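Filed under: Household Studies / Working Papers

4.2 Colour of tableware and where it is put down

In the second part of the study we looked at how people choose a place for a single bowl when the table already holds other things. The participants came from two suburbs, Sistberg and Cillgate, and each of them kept a diary of the evening meal during January. In total 402 diaries were returned, and 672 entries mention a bowl by its colour. This surprised us a little, for the diary form did not ask for colour at all.

Honkanen coded the entries first and Sequeira coded them again without seeing the earlier codes. Where the two codes differed, the entry was discussed until they agreed -- only eight entries had to be left out. Pale greens and blues were named more often than white, also in homes where most of the dishes were white. One participant from Cillgate wrote that the green bowl was "the one I look for", and that her favourite was always at the back of the cupboard.

The position on the table was described in everyday words such as "in the middle", "by the fruit" or "near the tray". We kept these words as they were and did not convert them to centimetres. Bowls which were described as standing near the middle were also the ones most often used for shared food, while the bowls beside a tray were more often for one person.
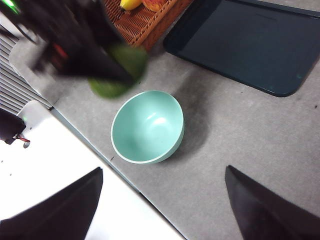 Figure 3. Pale green bowl on a grey tabletop, with a dark tray and a woven fruit basket.

Does the colour of a bowl change how much people put in it? Our diaries cannot show this, as the amount of food was not recorded.

The entries which name no colour are treated separately in Section 4.3, together with the diaries of households who eat at a kitchen bench.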